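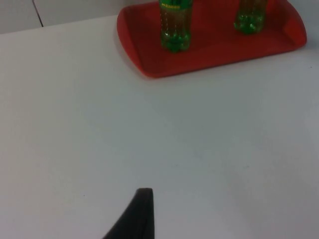
Waltlow's community café will reopen in August after over 800 residents signed a petition to save it. The café, in the old Christodoulou bakery on Butum Road, closed in spring when its lease ran out.

The new lease runs for five years. Hnat Yurchenko, who will manage the café, said the menu would stay short: soup, toasties, baked potatoes and a daily pudding. Hot lunches will be served until 2pm and the doors will shut at 4pm.

"People asked for the same food at the same prices, so we've kept to that," he said. 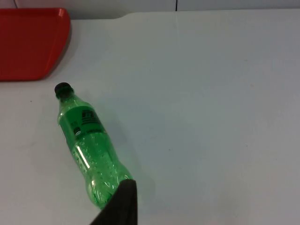
Will the lunch club for pensioners come back? It returns in the first week of opening, and places can be booked at the counter or at Brevodau library.

Two part-time kitchen jobs are also being advertised in the café window.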